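Linen folders wanted – part time, December start

Carrilho Linen Hire, back room at the Buvier Street unit
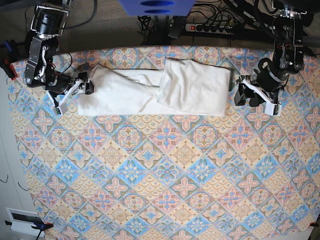
We rent out tablecloths, napkins and towels for weddings, church suppers, office parties etc. Busy season is on top of us and the folding table is behind. Need 3 people, maybe more if the Guvum hotel order goes through.

What you'd be doing

Folding, mostly. Towels, long cloths, runners, napkins. Everything comes to you clean from the wash side. You lay it out, get the creases flat by hand, fold to our size, stack it. Patterned cloths get checked for stains before they go back on the shelf – busy prints hide them, so look slowly. White stuff gets checked too, both sides. Anything gray or marked goes in the rewash bin, don't fold it and hope.

Some counting and tagging. Some carrying, stacks can be heavy. Standing most of the shift, there is a stool but you wont use it much.

Hours

Shifts are 5 hours, start 7 am or 1 pm, your pick if we can manage it. Monday to Saturday. Thursday is the big day, all the weekend orders go out, so please only apply if you can do Thursdays.

Who we want

No experience needed, we'll show you the folds the first morning. Takes most people a couple of days to get quick. Being neat matters more than being fast at first, though by week two we do need you at 60 pieces an hour on the small items. Large tablecloths are done in pairs and we don't time those.

You need to be ok with lint and with the radio. If you have a bad back or a fabric softener allergy tell us up front and we'll see what we can work out – there is tagging work too.

Pay

Weekly, by check or direct deposit. Rate is the same for both shifts, ask when you call. Training hours are paid. Parking in the lot behind Grostidine Tile, not on the street, they tow.

How to apply

Come by any weekday before noon and ask for Armindo Vieira, or drop a note in the box at 826 Buvier Street. Put your name, phone number, which shift you want and when you can start. No resume needed. If you've worked in a laundry, hotel or alterations shop say so, it helps.

We will call everbody back either way. Might take a few days, we're short handed, see above.

Closed shoes please if you come in for a trial shift. Hair tied back, no rings that snag.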